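Ticket: Knitwear left over at end of sorting, fourth-floor room
Site: Punilbridge
Opened by: Þórey Mogensen
Assigned to: Ravinder MacDonald
Date opened: 1st March
Priority: Low
Status: Closed

Problem as reported

The winter clothing sort does not reconcile. After the last pass, 40 pieces are on the intake sheet and 37 are in the bins. The missing 3 are all listed as "knit, dark". The bins were checked once by Edvin Lundgren with the same result. Collection by Clidska is booked and they will not accept a load where the sheet and the bin count differ.

Environment

Sorting is done in the fourth-floor office. Intake sheet is the Emon template, one line per piece, columns for type, color and condition. Bins are labeled by type only.

Log

Entry 1 - R. MacDonald
Asked for the intake sheet and the bin labels. Sheet is complete, no blank lines. Two different hands on it, switch occurs at line 22. Asked Þórey who wrote the second half. Reply: Harvey MacPherson.

Entry 2 - R. MacDonald
Compared the two halves. First half uses "hat", "scarf", "sweater". Second half uses "knit" for everything with a knitted surface. The bins have no "knit" label. Probable cause: pieces entered as "knit" have no matching bin and were placed by guess or left out.

Entry 3 - H. MacPherson
Confirmed. I used "knit" when I could not tell what a piece was without unfolding it. I was told not to unfold until the second pass.

Entry 4 - R. MacDonald
The second-pass rule is the problem. A bunched piece of ribbed knit can be a hat, a snood or the end of a sleeve. The navy one is typical: ribbed, woolly, crumpled, and the type cannot be read from the folds.

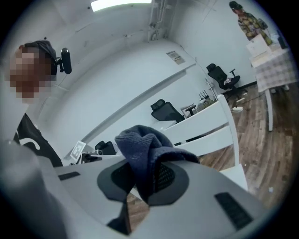
Entry 5 - R. MacDonald
Procedure changed for this room, effective now:
Unfold each knitted piece fully before writing the line.
Write the type first, then the color. "Dark" is not a color. Use navy, black, gray or brown.
If the type is still unclear, write "unsorted knit" and put the piece in a separate bin with that label.
Check navy against black next to a known black item. The two get swapped under the ceiling light.

Entry 6 - E. Lundgren
Recounted with the new rule. Two of the three found inside other pieces: one hat pushed into a sweater sleeve, one pair of gloves rolled in a scarf. Both were in the correct room and the wrong bin. One piece still open.

Entry 7 - Þ. Mogensen
Last piece is a duplicate line. Lines 31 and 34 are the same scarf, entered once as "knit, dark" and once as "scarf, navy". Struck line 31 and initialed it. Sheet now shows 39, bins show 39.

Entry 8 - R. MacDonald
Agreed with the count. Salvador Magalhães asked if the desk by the partition can be kept clear on sorting days - yes, but that is a room booking question and needs its own ticket. Not handled under this one.

Resolution

Cause was inconsistent type names plus folded pieces hiding smaller ones. Corrected sheet sent to Clidska. Emon template updated with a fixed list of 7 types, "knit" removed as a free entry. Bin labels reprinted to match.

Follow-up

Harvey to check the first sheet of the next intake against the new list. Reopen this ticket if the difference is more than one piece.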